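4.2. El recipiente compartimentado como unidad de almacenaje

La literatura sobre organización de objetos pequeños suele dar por sentado que dividir un contenedor mejora su uso. Chowdhury lo afirma sin apenas matices, y los manuales de almacén lo repiten como si estuviera demostrado. Nuestra revisión de los registros de Udine no permite ir tan lejos. De los 2641 episodios de guardado que pudimos reconstruir, una parte considerable terminó con los objetos sueltos en un único compartimento, sin que el divisor cumpliera otra función que la de restar espacio.

Cabe objetar que el resultado depende del tamaño relativo de los huecos. Es cierto, y por eso conviene distinguir entre los recipientes de partes iguales y los de partes desiguales, como el de la figura 3. En estos últimos, el compartimento menor tiende a tratarse como reserva: se deja para «lo que venga después», categoría que los participantes invocaban con frecuencia y que casi nunca supieron definir. Munshi interpreta esa reserva como planificación. A nuestro juicio, la lectura es generosa. Un hueco sin contenido puede indicar previsión, pero también indiferencia, y los datos disponibles no separan una cosa de la otra.
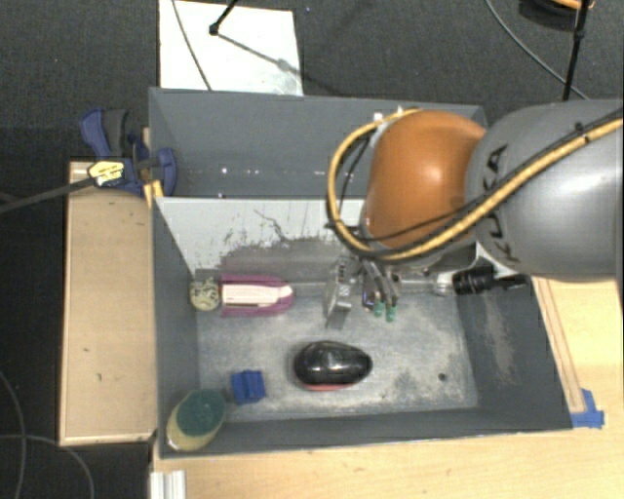 Figura 3. Recipiente gris rectangular de dos compartimentos sobre tablero de madera clara. Los objetos sueltos ocupan el compartimento delantero, de mayor tamaño; la pintura del divisor presenta desgaste en la parte inferior.

Tampoco el desgaste del material resulta un indicador tan limpio como se ha pretendido. El protocolo Stunurard propone estimar la intensidad de uso a partir de las marcas en paredes y divisores, un procedimiento heredado de un informe de 1977 sobre cajones de taller. El método exige suponer que los roces se reparten de forma proporcional a la actividad. Basta un objeto pesado y de canto vivo para invalidar el supuesto, y ninguno de los trabajos consultados controla esa variable.

En la serie Lerkolico, que reúne más de 3000 fichas, el estado de la pintura se anotó en una escala de tres grados cuya fiabilidad entre observadores no se publicó. Solicitamos los datos originales y recibimos un resumen. Mientras no se disponga de ellos, consideramos imprudente usar la escala para comparar recipientes de distinta procedencia, y en el apartado 4.3 la excluimos del análisis.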